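Clidum phone stuck at "Preparing update" after the July patch

Montri Bunnag
My Clidum took the July update on Wi-Fi, got to 33 percent and has sat on "Preparing" ever since. I have 11 GB free. Restarted it twice, then asked it nicely. Screenshots won't save either.

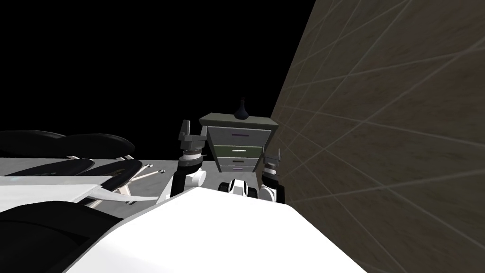
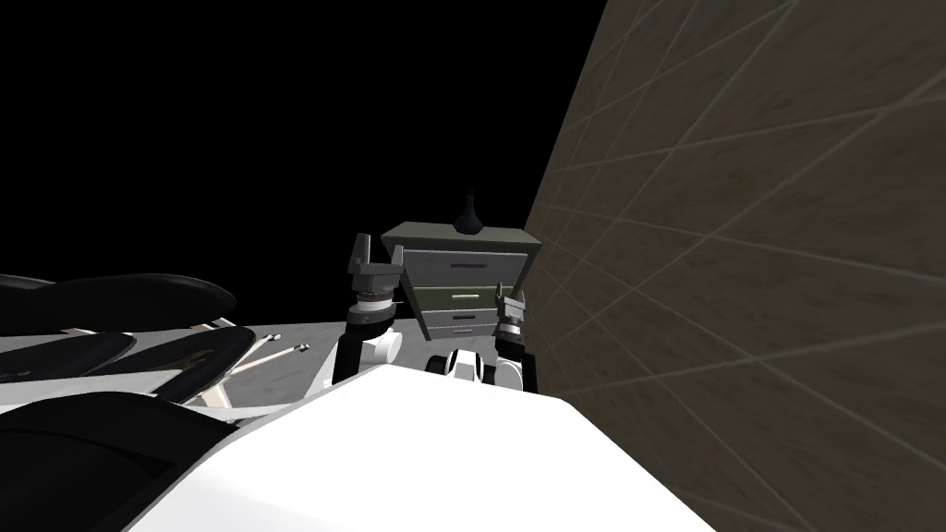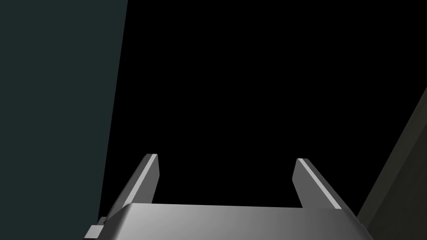
Renders, all from the same room. The drawers show best in the first one.

Anyone gotten past this without wiping the phone?

Keskin
Same on mine. Buy a different phone lol

Bayu Wibisono
Don't wipe it yet. Go to Settings > Apps, show system apps, find the updater and clear its storage (the cache alone did nothing for me). Restart, plug it in, then check for updates again. The download is 464 MB and it starts from zero, so get a sandwich.

If it sticks again, turn off battery saver. Mine was quietly putting the updater to sleep to save power, and used most of the battery doing it. After that it took 9 minutes.

Busunitz
Clearing storage worked here too. It did forget my update schedule, which I had forgotten as well, so we're even.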